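Section 4: Setting up the display stand

OK, the stand! I put this one off for ages when I first started putting pans out on show, and it's the part I get the most mail about, so I've rewritten it from scratch.

You need the Zako wire stand (the small black one with the curled feet), whatever round pan or shallow dish you want to show off, a dry dish towel, and a table that doesn't rock. Give yourself 10 minutes the first time.

4.1 Lay the towel on the table and set the stand on top of it. Press down on both sides with your fingertips. If it wobbles, bend the feet a tiny bit at a time until it quits.

4.2 Wipe the bottom of the pan. Oil on the rim is what makes a pan slide, and I learned that with a Gosetti skillet and my own big toe.

4.3 Hold the pan by the rim with both hands and lower the bottom edge into the stand first. Then let it lean back, slowly, until you feel the wire take the weight.

4.4 Let go with one hand. Wait a second. Let go with the other.

CAUTION: Keep the stand at least 5 inches from the edge of the table, more if you have a cat (I have two, so mine goes well back).

4.5 Take the towel out. Lift the pan off again to do this, please don't yank it like a magician.

I like a pan on a slant on plain pine, knots and all, and I never put a cloth under a dark green one.
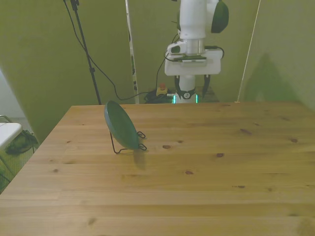

Arben Kneževič wrote in to say that he skips the towel completely and sticks a dot of felt under each foot, and that his stand hasn't left a mark in a year of being pushed around the sideboard. Fair enough! Felt works great, just check the dots now and then, they pick up crumbs like crazy.

NOTE: Cast iron is a different story. The small stand is fine for light pans, but for anything heavy go up to the Živković plate rack, which has a wider base and a lip in front. Mine holds a 57-ounce skillet without a creak.

4.6 Step back and look at it from where people will be standing. If you see mostly rim, turn the whole stand a little, pan and all, with a hand on each.

4.7 Dust once a week. For the wire I use a dry paintbrush, the cheap kind, and it gets right inside the curls.

If the pan keeps creeping forward after all this, go back to 4.1 and check the feet again before you move on to wall hooks in Section 5.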